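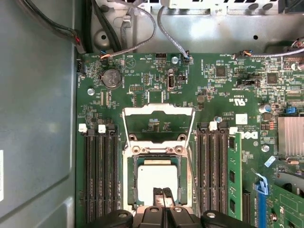

Processor and memory work on a Dell board at our Skisby workshop.

About Cirov

Cirov builds and programs robot cells that take computers apart and put them back together. We work for refurbishers, repair shops and anyone else who has to open a lot of machines and would like the good parts to come out in one piece. Our workshop is in Skisby, in the old Brabec building, where we have a test floor, a small machine shop and a classroom.

We started with one arm and one job, which was pulling memory modules. Customers then asked for processors, and that took a lot longer. A processor has to be held by its edges, kept level and set into the socket with almost no side force. Most of our gripper designs come from trying to get that one step right, and we still change the fingers several times a year.

Open days

We open the workshop to visitors twice a year. Each open day has 40 places, and we split people into small groups so that everyone can stand close enough to see. The visit lasts 40 minutes and ends in the classroom, where the engineers take questions.
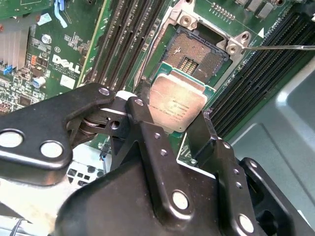

Processor handling is the part of the tour that gets the most questions, and we usually leave extra time for it. People want to know how hard the fingers press and what happens if the chip goes in crooked. We are glad to go into detail. Visitors from repair shops often know the boards better than we do, and a few of their suggestions have ended up in our cells.

We use ordinary business desktops for the demonstrations. They are the same kind of machine our customers send us, with the same cables in the way. If a step fails during a visit, the engineer stops the arm, says what went wrong and starts it again.
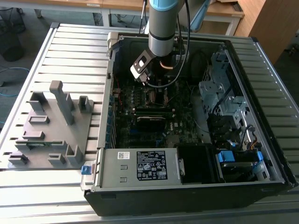 Fixtures are made in house. We print most of them, try them for a week or two, and print them again with changes. Our parts library now holds 384 fixture and finger designs, and customers with a service plan can order any of them. The software that plans the arm's moves is called Skullura. It is our own work as well, and new versions go out to customers every January.

Visiting us

Groups of up to 30 from schools and colleges can also book a separate visit outside the open days. Please write to the office first - we need to know the age of the group and whether anyone needs step-free access. There is no charge. Closed shoes are required on the test floor, and long hair should be tied back. Parking is behind the building, through the second gate.

Page last updated 1 May 2023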